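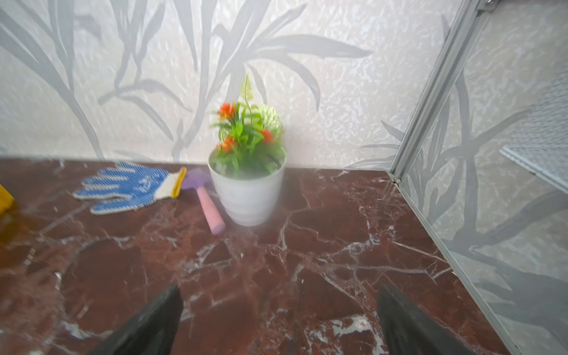
Artificial flowers in a white pot, with a small hand tool alongside.

Review: Bokier desktop scanner for police and fire traffic
By Keisha Iwasaki
May 13, 2024

I cover police and courts for a small paper in Silterden, and for the past several months the radio on my desk has been a Bokier. It replaced an older Grosier that stopped picking up the county channels when dispatch moved to a digital system last September. The paper paid for it. Bokier did not know I was writing this.

Setup took me most of an evening. You enter your zip code, and the scanner loads the local agencies from its built-in list. Mine came up with city police, the sheriff, both fire districts and the highway patrol. It missed the county jail transport channel and had the wrong label on one of the fire channels. I fixed both by hand with the keypad, and the menus are slow going. You press the function key, then a number, then wait for the screen to catch up. The computer software is faster and I wish I had started with it.

Sound is the best thing about it. The speaker faces forward and voices come through clearly at low volume. On the Grosier I often had to guess at street names. I was listening on the Bokier the night of the pharmacy burglary on Fitzsimmons Avenue and got the address, the direction the car went and the partial plate without straining. None of that went into print until Sgt. Senad Stoyanova confirmed it the next morning, and the plate was read back wrong the first time anyway. Scanner traffic is a tip. Treat it like one.

Reception is good indoors with the supplied antenna for anything inside the city limits. The sheriff's deputies on the far side of the ridge break up. An outside antenna would probably cure that, but I rent and have not tried one.

The recording feature needs a closer look. The scanner saves each transmission to a memory card as a separate file, stamped with the time and channel. In one busy weekend it saved 1,542 files. You can sort them by channel, and a file plays with two key presses once you find it. There is no way to search by time on the scanner itself, so you end up scrolling. I pull the card and do it on my laptop. Also, the clock does not adjust for daylight saving time. I found that out when my notes on a traffic stop were an hour off from the arrest report.

Encryption is the question I get most from readers. If your police department encrypts its channels, this scanner will not hear them, and no scanner you can legally buy will. Our narcotics unit and the detectives are encrypted. Patrol is still open. Check with your own department before you spend anything, and check your state's rules too, especially on using a scanner in a car. Xiomara Nguyen-Tran, who covers the next county over, bought the same model and gets fire calls and little else.

A few smaller points:

The display is readable across a desk but has only 2 brightness settings, and the low one is still bright in a dark room.

The power cord is short. Mine runs to an extension.

The lockout button, which skips a channel you do not want, is right beside the volume knob. I have silenced city police by accident twice – once during a standoff.

The printed manual covers the basics. The full one is a download.

At $681 it costs a lot for a home listener who only wants to know why there are sirens on the block. A phone app that carries volunteer feeds will do for that, with a delay. For a newsroom or a freelancer who works nights, I would buy it again. The audio and the recordings have saved me phone calls, and it has not frozen or dropped its settings, even after a power cut in March.

Rating: 4 out of 5. I took off a point for the menus and the clock.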